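自封袋长期存放小件:要不要排气,要不要放干燥剂

版块:收纳与保存 > 包装材料
主题编号 2109
发表于 2023年10月

纸箱底层
楼主
手上有一批小件要入箱长期存放,种类比较杂:旧钥匙扣、纪念章、印刷卡片、几件布面的小玩偶,还有一部分软胶件。打算统一用透明自封袋分装,再放进周转箱。
袋子目前备了两种。Prastura的聚乙烯袋,100个一包,手感偏软,单道封口。Stevton的标称聚丙烯,较脆,透明度高一些,双道封口。
问题如下:
一、封口前要不要把空气挤掉。
二、每袋放干燥剂,还是只在箱里放。
三、软胶件能不能直接接触袋壁。
四、标签贴袋外还是写在卡片上塞进去。
箱子放在室内储藏间,没有暖气管经过,夏季偏潮,没有除湿机。

湿度曲线
先说第二条。薄的聚乙烯袋挡液态水没问题,挡水汽很一般。袋内湿度会慢慢跟着外面走,只是有滞后。在每个小袋里放一小包干燥剂,前期有效,吸饱以后就没用了,而且袋子多了没有人会逐个更换。
建议把干燥剂放在箱一级,箱盖带胶条,里面放一张湿度指示卡。我用的是Fusell的卡,变色点清楚。换的时候只开箱,不开袋。

纸箱底层
楼主
箱盖有胶条,压扣是四面的。指示卡可以买。那小袋里就完全不放?

湿度曲线
金属件可以例外。纪念章这类铜件单独放一个箱,里面加防锈纸。和卡片、布件分开,需要的湿度不一样,放一起只能取折中,两边都不合适。

老库管
不同意楼上“小袋完全不放”的说法。梅雨季装箱的话,东西本身就带潮气,封进去以后潮气留在袋里,箱里的干燥剂隔着一层膜,拉得很慢。我的做法是装箱前在小袋里放一小包,封几天,取出来再封口入箱。麻烦,但是布件没出过霉点。

湿度曲线
这个情况下应该先晾,再装。晾到与干燥房间平衡之后封口,效果和你放几天干燥剂一样,步骤还少。
另外纸质卡片过度干燥会翘,小袋空间小,干燥剂量不好控制。

老库管
“晾到平衡”的前提是有一个干燥的房间。楼主说了没有除湿机。

湿度曲线
等秋天。

老库管
也行。但不是每个人都能等。

plasticbin
补充第三条,软胶件。
软胶如果是软质聚氯乙烯,里面的增塑剂会往外迁移,时间长了表面发黏。接触聚乙烯膜会在膜上留下油印,接触聚苯乙烯硬盒的话盒子内壁可能会被溶出痕迹,这个后果更严重。所以顺序是:
1. 软胶件之间不接触。
2. 软胶件不接触聚苯乙烯盒。
3. 软胶件外包一层无酸纸或者聚酯膜,再入袋。
4. 不要挤得太紧,避免压痕。
已经发黏的单独放,不要和印刷品同箱。
袋子本身也要看。有的便宜透明袋是聚氯乙烯做的,刚开袋有明显的气味,手感发涩。这种不要用来长期存放任何东西。

纸箱底层
楼主
两种袋子都没有明显气味。Stevton那种包装上只印了材质缩写,没有厂家检测说明。有没有简单的判断办法?

plasticbin
剪一小条放水里,聚乙烯和聚丙烯都浮,软质聚氯乙烯沉。注意把条上的气泡抹掉,滴一点洗洁精。浮沉只能排除聚氯乙烯,分不开前两种。
前两种用手感分就够了。聚丙烯揉起来声音脆,折痕发白;聚乙烯软,拉得长。
不要在家里用火烧的办法。

夹链
关于封口说一下。双道封口不一定比单道严。要看凸条有没有压到底,尤其是两端。袋子两端热封的位置经常把凸条压扁,漏气多半就漏在这里。
检查方法:封好,留一点空气,放在桌面上轻压,听、看袋子瘪不瘪。瘪得快的直接淘汰。我整理邮品那次用掉超过2000个袋子,同一批次里差别也不小,抽检是有必要的。

老库管
两端漏一点没关系,本来也不是当密封容器用。

夹链
如果按你说的在小袋里放干燥剂,两端漏就有关系了。

老库管
我说的是封几天。

湿度曲线
回到楼主第一条,排气。
排气的好处是省体积,袋子叠放不滑。坏处是膜会贴住物品,有漆面、烫印、软胶的都不合适,贴久了可能粘连,局部光泽会变。
我的意见:
卡片装硬衬,轻排气。
金属件不在意,可排。
布件不排,留一点空间,压久了绒面倒伏。
软胶件不排,先包纸。

纸箱底层
楼主
布件的问题是不排气一箱放不了几个。

夹链
换大一点的箱,或者少存几个。

横纹
布件和印刷件我都不排气,只把袋口抚平再封。袋子用完会有折痕,不影响使用,但是再拍照登记时反光很重,编号看不清。所以我现在登记都在装袋之前做,装袋之后只核对外面的标签。
用的也是普通透明自封袋。

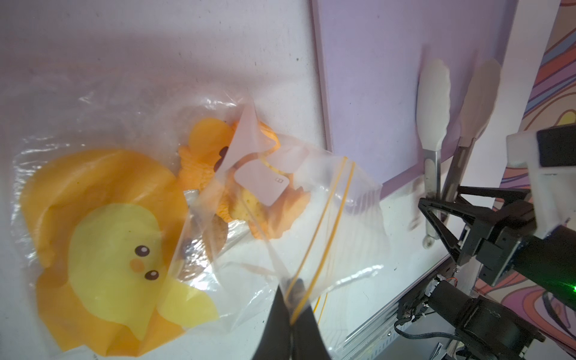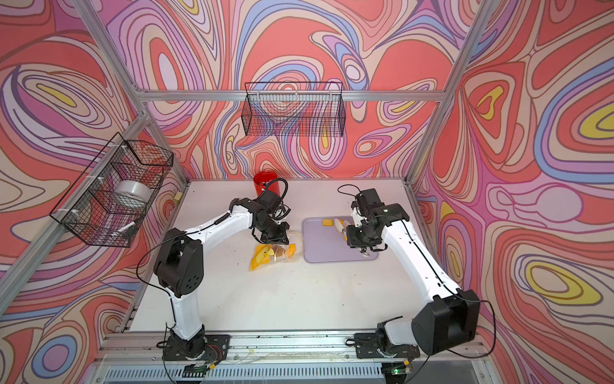
Frida Fogh

第一张是近处看的袋子,膜面的褶子和白色反光都比较明显,隔着膜看小鸡的脸还可以,要读小字就不行了。如果登记照必须隔袋拍,光从侧面来,灯和镜头不要在同一个方向,袋面尽量抚平。
标签我用铅笔写在无酸卡片上放袋内,字朝外。袋外再贴一个可移除的编号贴,贴在封口以下,不要跨封口。跨了封口,每开一次就扯一次。

纸箱底层
楼主
铅笔写的几年以后还能看清吗?热敏标签能不能用,我有一台标签机。

横纹
铅笔没有问题,石墨不褪。热敏的不要用,尤其不要放在软胶件的袋子里,接触增塑剂褪得很快。热转印的可以,碳带要选树脂基的。

plasticbin
同意。热敏纸和软胶放一起,字会先没。

老库管
油性记号笔直接写袋上也可以,省一张卡片。

横纹
聚乙烯表面附着差,来回摩擦会掉。叠放时未干透的字还会印到隔壁袋子上。短期周转可以,长期不建议。

老库管
我写的都在,没掉。

夹链
看笔,也看袋子。有磨砂书写区的袋子另说。

纸箱底层
楼主
汇总一下目前打算执行的方案,有错请指出。
金属件:单独一箱,防锈纸,排气。
卡片:硬衬,轻排气,箱内指示卡加干燥剂。
布件:晾过再装,不排气,箱内干燥剂同上。
软胶件:包无酸纸,不排气,单独一箱,不放热敏标签。
标签:铅笔卡片在内,编号贴在外。
每箱放5包干燥剂,11月装完以后开箱看一次指示卡,之后按季度看。
Prastura用于布件和金属件,Stevton用于卡片。楼上说的浮水试验两种都做了,都浮。

湿度曲线
干燥剂用量要按箱子容积和包的规格来定,单说包数没有意义。看指示卡,不变色就够,变色就加。
金属箱也要放指示卡,你漏写了。

plasticbin
软胶箱的箱盖不建议用胶条压死,让挥发物有地方走。和卡片箱隔开放。

老库管
这一条我反对。楼主的储藏间夏天潮,箱盖不压死,里面包的纸会吸潮。

plasticbin
纸吸潮可以换纸。增塑剂闷在箱里,发黏的是东西本身。

老库管
那就定期开箱换气,盖子照样压死。

湿度曲线
两种都能用,看楼主会不会按时去开。

纸箱底层
楼主
软胶的先压死,每次看指示卡的时候一起换气。无酸纸准备在Okeke买,卷装的,有人用过吗?

夹链
用过他家的平张,克重偏薄,包小件够用。卷装没买过,卷久了的纸有弧度,裁开以后要压平再用。

纸箱底层
楼主
收到。那买平张。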